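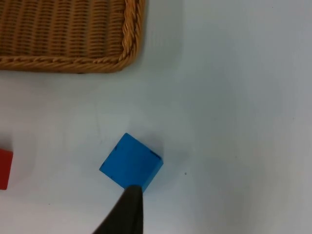 Laborbuch Projekt Cerari, Arbeitsplatz Skova
Eintrag Februar, Beginn 9:40 Uhr

Gegenstand: Aufzeichnung von Demonstrationen für die Aufgabe »Objekte in den Korb legen«, Fortsetzung der Serie aus dem Vormonat.

Stand zu Beginn: 678 Episoden im Bestand, davon freigegeben alle bis auf die noch offenen aus der Nachkontrolle. Zielgröße laut Projektplan Piltel: 1.000 Episoden. Die Kalibrierung der Handgelenkkamera wurde vor Beginn geprüft und unverändert übernommen.

Vorgaben für die laufende Serie:
Die Ausgangslage der Würfel wird vor jeder Episode neu gewählt, einschließlich der Drehung. Würfel, die parallel zur Tischkante liegen, sind im Bestand deutlich überrepräsentiert. Schräge Lagen sind daher bis auf Weiteres zu bevorzugen.
Der Korb bleibt innerhalb eines Blocks stehen und wird erst zwischen den Blöcken versetzt.
Die Reihenfolge der Objekte ist freigestellt, muss aber im Begleitprotokoll vermerkt werden.
Abgebrochene Griffe werden nicht gelöscht, sondern mit der Kennung »Abbruch« abgelegt.

Verlauf: Der erste Block verlief ohne Unterbrechung. Im zweiten Block traten zwischen Handgelenkkamera und fester Kamera Zeitversätze auf, die über dem zulässigen Wert lagen. Nach Neustart des Aufzeichnungsdienstes Rückkehr in den Normalbereich. 12 Episoden wurden gesperrt und sind zu wiederholen. Am Ende der Sitzung lagen rund 165 neue Episoden vor, die gesperrten nicht eingerechnet.

Zur Ablage über dem Korbrand: Als Freigabepunkt gilt die Position, in der sich der Würfel vollständig über der Korböffnung befindet. Ein Öffnen des Greifers über dem Rand ist als Fehler zu kennzeichnen, auch wenn das Objekt anschließend im Korb zu liegen kommt.

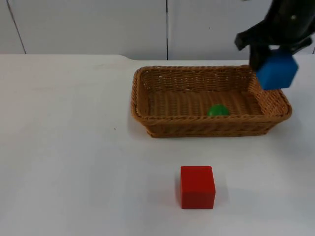 Lopes merkt hierzu an, die Regel sei für die Auswertung zu streng gefasst. Ein Teil der so gekennzeichneten Episoden zeige brauchbare Korrekturbewegungen, die dem Modell sonst fehlten. Vorgeschlagen wird eine eigene Kennung »Randlage«, getrennt von den Fehlern.

Der Vorschlag wird übernommen und gilt ab dem nächsten Block. Bereits gekennzeichnete Episoden werden nachträglich durchgesehen.

Offen: Wiederholung der gesperrten Episoden, Anpassung der Kennungen im Begleitprotokoll, Sicherung auf dem Projektlaufwerk.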